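4 Aufnahme der Demonstrationen am Zweiarm-Platz

Dieses Kapitel beschreibt, wie Sie am Messplatz Hodine Demonstrationen für die Aufgabe »Telefon in den Ständer stellen« aufnehmen. Es gilt für Bediener, welche die Kapitel 2 und 3 (Anschluss und Kalibrierung) schon durchgearbeitet haben. Die Auswertung nach der Methode Xie ist in Kapitel 6 erklärt.

4.1 Vorbereitung

1. Schalten Sie zuerst die Versorgung der Arme ein, danach den Aufnahmerechner. In der umgekehrten Reihenfolge findet die Software Stirnadeck die Servos manchmal nicht.
2. Fahren Sie beide Arme in die Ruhelage und warten Sie, bis im Statusfenster beide Zeilen auf »bereit« stehen.
3. Prüfen Sie die Kabelbögen an beiden Handgelenken. Der Bogen muss so groß bleiben, dass der Greifer sich frei drehen kann, ohne am Clip zu ziehen.
4. Öffnen Sie in Stirnadeck das Profil »Ständer« und tragen Sie Ihr Kürzel ein.

VORSICHT: Greifen Sie nicht zwischen die Arme, solange die Momente eingeschaltet sind. Auch ein kleiner Servo kann einen Finger schmerzhaft klemmen.

4.2 Anordnung der Gegenstände

5. Legen Sie die Telefone und die Ständer auf die Tischplatte. Die Lage wird vor jeder Episode verändert, aber alle Gegenstände müssen für mindestens einen der Arme erreichbar sein.
6. Legen Sie Störgegenstände dazu, die mit der Aufgabe nichts zu tun haben, zum Beispiel eine Rolle Klebeband. Ohne solche Gegenstände hat das gelernte Modell in unseren Versuchen später nach allem gegriffen, was neu auf dem Tisch war.
7. Lassen Sie für den Beginn der Episode mindestens einen Ständer leer.

Die Wände mit dem Zickzackmuster gehören zum Versuch und dürfen nicht abgedeckt werden. Wir vergleichen in der Studie ein Training vor gemustertem Hintergrund mit einem Training vor glattem Hintergrund.

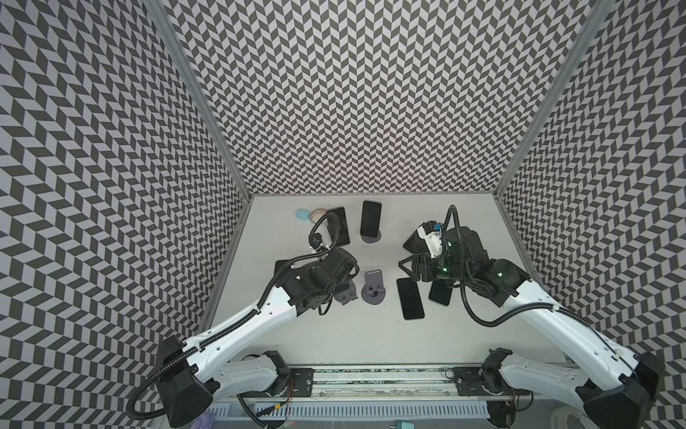
Warum wird die Anordnung vor jeder Episode verändert?

Bei fester Anordnung lernt das Modell nur eine Bahn auswendig und beachtet die Kamerabilder kaum. Mit wechselnden Lagen muss es die Position des Telefons aus dem Bild bestimmen.

4.3 Aufnahme einer Episode

8. Starten Sie die Aufnahme mit der Taste F2. Warten Sie zwei Sekunden, bevor Sie die Führungsarme bewegen.
9. Fassen Sie das Telefon an den langen Kanten. Ein Griff über das Display ist ungültig, auch wenn das Telefon am Ende richtig steht.
10. Führen Sie das Telefon zum Ständer und setzen Sie es auf die untere Leiste. Der andere Arm darf den Ständer dabei festhalten – das ist sogar erwünscht.
11. Öffnen Sie den Greifer langsam und ziehen Sie ihn gerade zurück.
12. Beenden Sie die Aufnahme und bewerten Sie die Episode mit »gültig« oder »ungültig«.

Hinweis: Ungültige Episoden werden nicht gelöscht. Sie kommen in einen eigenen Ordner und werden für die Fehlererkennung gebraucht.

4.4 Umfang und bisheriges Ergebnis

Das Ziel sind 1000 gültige Episoden pro Hintergrund. Im Vorversuch vom August mussten 29 Episoden aussortiert werden, meistens wegen eines Griffs über das Display. Das Modell mit gemustertem Hintergrund hat die Ständer zuverlässiger getroffen, wenn die Beleuchtung geändert wurde. Bei gleicher Beleuchtung war kein klarer Unterschied zu erkennen, und für eine endgültige Aussage ist der Vorversuch zu klein.

13. Sichern Sie die Daten am Ende der Schicht auf den Server Coltbridge und schalten Sie die Momente erst aus, wenn beide Arme in der Ruhelage sind.

Kommentare

Doğukan Eren
Bei Schritt 8 startet bei mir F2 nichts, wenn das Statusfenster im Vordergrund ist. Man muss vorher in das Kamerafenster klicken. Bitte ergänzen.

Vinzenz Eberhard
Danke, kommt in die nächste Fassung.

Orhun Dağdelen
Gilt Schritt 9 auch, wenn das Telefon flach liegt? Die langen Kanten sind dann mit dem rechten Arm schwer zu fassen, ich schiebe es meistens erst ein Stück.

Vinzenz Eberhard
Ja, gilt auch dann. Schieben ist erlaubt, aber bitte in derselben Episode lassen und nicht herausschneiden.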